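We use cookies to remember your settings and see which pages get read. Accept all / Manage choices

Section 2. Sorting small containers into the tray
By Salamatu Eshun
Saturday, November 13, 2021

The Tiloseck booklet says its tray system will "bring calm to any counter." I have set up several of these and would not promise that. A tray gives you a place to put bottles. It will not stop you from buying more of them. What follows is the order of work I use now, with the parts of the booklet I think you can skip marked as such.

Before you start

1. Wipe the tabletop and dry it. On a marble-look surface, look twice. The veining hides crumbs and bits of torn label very well, and they end up stuck to the underside of the tray.

2. Take everything off the shelf and stand it on the tabletop. Put the bottles toward the back, where a sleeve is less likely to catch them. Small capped containers go in the middle.

3. Check each cap by hand. The booklet tells you to check "closures where applicable," and I don't know what that leaves out. Check all of them.
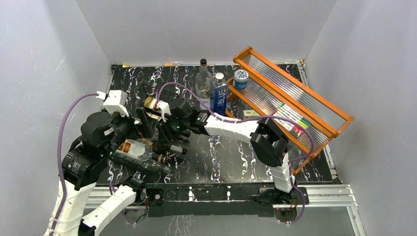
Small capped container near the middle of the table, two bottles at the back.

4. Turn labels to face you. If a label is peeling, press it down or write the contents on tape. The printed stickers in the Tiloseck box look nice and, in our kitchen, started lifting by June.

CAUTION: Do not lay a bottle on its side to make it fit, whatever the booklet drawing on page 29 shows. Kobina Gyamfi tried it with cooking oil and had to wash the whole tray plus the shelf liner.

Filling the tray

5. Set the tray down flat before you put anything in it. Leave a hand's width clear at the front so you can get your fingers under the rim later.

6. Load the tall things first, against the back edge. The booklet has you begin with the small ones "to establish a rhythm." I have tried it both ways and the small ones just get knocked over.

7. Add clear plastic containers next. Don't stack them unless the lids are flat.

8. Fill the gaps with the smallest items. If something has to be wedged in, it doesn't belong in this tray.

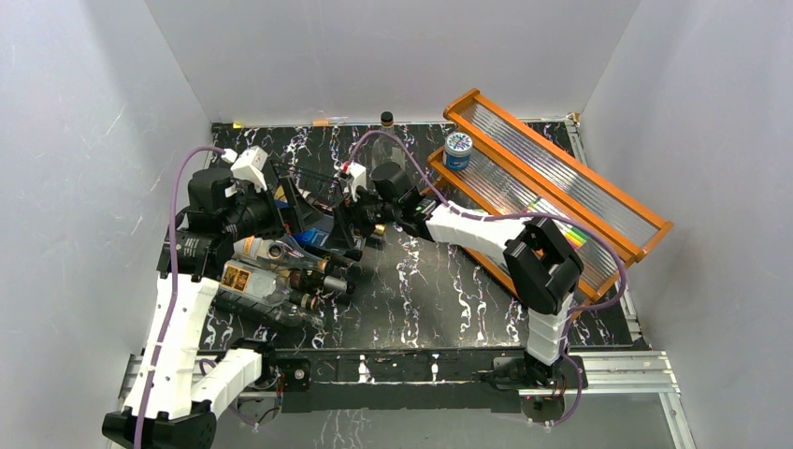 Do I have to take everything out again to clean the tray?
Lift out whatever is sitting on the spill and wipe there with a damp cloth. A full wash can wait until you restock.

9. Lift the tray an inch with both hands and set it down again. If anything tips, move the heavier pieces toward the center and repeat.

NOTE: The box says the tray carries up to 10 pounds. Maybe it does when new. Ours bowed in the middle well short of that, so I keep the jars of beans somewhere else.

10. Slide the tray onto the shelf. Open and close the cabinet door slowly the first time. Tall caps are the usual problem.

About the dividers

The dividers are sold separately. Sibusiso Baloyi likes them for spice jars and I'll take his word for it. Mine popped out whenever I pulled a bottle up at an angle, and I went back to using none. Try the tray bare for a few weeks before you pay for a set. If you already own the Codora ones, they fit, but loosely.

Section 3 covers drawers.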